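ok so the Golitz hand kit thread people kept asking for. the Zetham one, the handheld gripper you carry around the house and do chores with so an arm can learn from it later. been using it since October. going to be quick, laundry is waiting, literally

price first because that's what everyone DMs about. I paid 384 for the base kit. Gripper, one cable, spare pads, a carry bag I have never used. The dock is extra and you want the dock. Without it you're plugging in by hand every time and the port is in a dumb spot

setup was fine. 20 min maybe? app found it on the second try. Firmware update right out of the box, another coffee. Manual is one folded sheet and the type is tiny. There's a longer one on their site, read that one

what I like: squeeze is light. I did a long evening of towels and my thumb was ok the next day. My old Brovstead kit killed my thumb in an hour. that's the whole reason I switched tbh

what I dont like: the cable. It wants to go exactly where your wrist goes. I've tried it over the arm, under the arm, velcro, a hair tie. hair tie is winning

clip count so far is 1,943 uploaded. Of those 786 are folding or moving folded stuff. Rest is dishes, drawers, shoes, one very long run of putting markers back in a box

the app rejects clips and won't say why. You get a gray dot. Gray dot means no. I wrote to support and got a real answer from Jae-in Myung, who said most gray dots are lighting or starting the clip before your hand settles. Count to two, then go. Rejections dropped a lot after that, so thank you Jae-in

would've been nice to have that on the folded sheet!!

grip pads: they're good. Cotton, denim, no trouble. Thin slippery stuff like gym shorts I have to pinch twice. Socks are easy. A single sock off a flat table is not easy, go in from the side

fitted sheets — no. I'm not discussing fitted sheets

somebody asked is it better than the Yeo. I borrowed a Yeo for two weeks. Yeo is lighter and the app is nicer. But the fingers felt mushy to me on anything thicker than a tshirt, and pads cost more to replace. If you only do kitchen stuff get the Yeo. For clothes I'd stay with Golitz

current job is bedroom stuff, which I like way better than dishes. Soft things on soft things. Harder than it sounds, the blanket moves with whatever you grab 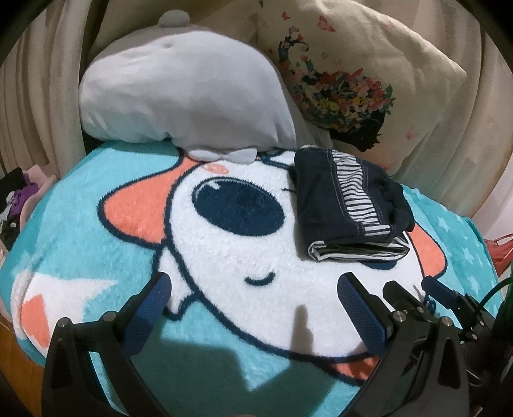 Photo: mine, from the Golitz thread. Ok to repost w/ credit

navy with the striped trim is my favorite thing to fold right now. The stripe gives you a line to aim at. Plain black stuff on a black pile, forget it, I can't even see the edge myself

also yes the blanket has a giant cartoon face on it. No I will not be switching to a plain one, it's the softest blanket in the house

subscription question. There's a free tier and it's enough if you just want to record and upload. Paid tier gets you the review page where you can trim clips. I did one month of paid, trimmed a bunch, went back to free. Might do it again when the backlog gets bad

battery: none, it's wired, so thats one less thing to charge. But you're on a leash. Bought a longer cable, works, voids nothing as far as I can tell

my goal is 3,671 clips becuase that's where Zetham bumps you to the next pad bundle. weird number. I asked, no reply on that one

would I buy it again, yeah. base kit plus dock, skip the bag. If they fix the cable exit I'd tell everybody to get one. Right now I'd tell people who fold a lot of laundry

ok dryer just buzzed. will answer questions tonight after 9, put them under this one so I can find them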